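Washing a White Hoodie With a Dark Print

Stistcombe Garment Care Notes
Filed under: Fleece and sweatshirts

These instructions cover white or off-white hooded sweatshirts in cotton or cotton-rich fleece with a printed design on the chest or back. They apply to plastisol, water-based and heat-transfer prints. Embroidered garments can follow the same wash steps but should be ironed differently. Wool, silk and coated shells are not covered.

If the care label gives a lower temperature than the one below, follow the label.

What you need

Liquid detergent without optical brightener (we use Brallow Liquid)
Oxygen bleach powder, sodium percarbonate type
A mesh wash bag large enough for the garment to move freely (Trundix large or similar)
A soft brush, such as an old toothbrush
A basin
A flat drying rack or a wide hanger

Do not use chlorine bleach. It yellows polyester and elastane, and it attacks the ribbing at the cuffs before it does anything useful to the body.

Before the first wash

A heat-transfer print needs time for the adhesive to set. Wait a day after purchase or pressing. Water-based inks that were cured at home need longer, and the ink maker's sheet will give the figure.

Test the print for loose dye. Wet a corner of white cloth, press it on the darkest part of the design for one minute, then lift it. Faint color on the cloth means the first two washes should be cold and the hoodie should be washed alone. Strong color means the ink is undercured, and washing will not fix that. Return the garment or cure the print again.

Check the drawstring too. Colored cords bleed more often than prints do. Pull the cord out if it is removable and wash it separately.

Step 1. Treat the marks

Work on the cuffs, the neck and the pocket edges. Apply detergent undiluted, brush along the rib, and leave it for 15 minutes. For grease, blot with a paper towel first.

Keep undiluted detergent off the print itself. A mark on top of the ink should be wiped with a damp cloth, with no brushing.

Step 2. Soak, if the white has gone gray

Dissolve one level scoop of oxygen bleach in warm water before the garment goes in. Undissolved grains leave pale spots on navy and black ink. Soak for one hour, no longer, then rinse. Skip this step if the garment is merely dirty.

Step 3. Load the machine

Turn the hoodie inside out. Close the zipper if there is one. Put it in the mesh bag and load it with other whites of similar weight. Our reference garment weighs 520 g dry, and two of that size with a few T-shirts is a sensible load for a household drum. Towels shed lint onto fleece and belong in another load.

Step 4. Wash

Cool or warm, normal cycle, medium spin. Use the detergent dose printed for your water hardness. Leave out fabric softener – it coats the fleece and weakens the bond under transfer prints.

Heavier fabric needs more rinsing. For our 336 gsm sample we add one extra rinse. Lighter sweatshirts usually come clean without it.

Step 5. Dry

Take the hoodie out as soon as the cycle ends. A wet print folded against itself can stick, and the fold line stays visible afterward. Turn it right side out, pull the shoulders and the side seams straight, and open the hood so the double layer gets air.

Dry flat or on a wide hanger, away from direct sun. Tumble drying on low is acceptable for plastisol. It is not recommended for transfers.

Step 6. Iron

Iron from the inside only, on medium, with a thin cloth underneath. Do not use steam over a print. Creases in the rib are best left alone, as ironing stretches it.

Step 7. Inspect the lettering

Lay the garment flat or put it on in daylight. Look at the edges of the largest letters. Dark ink on white fleece shows migration as a gray or bluish line outside the letter. Small script above or below the main word is the next place to check, as thin strokes crack before thick ones do. Straps worn over the shoulders rub the fabric where they cross it, so check for pilling there as well and remove it with a fabric comb.
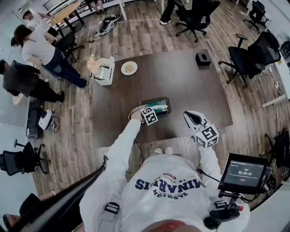
Step 8. Store

Fold with the print facing inward and a sheet of plain tissue between the layers. Make sure the garment is fully dry first, particularly the hood seam and the pocket corners. Avoid colored tissue and newspaper.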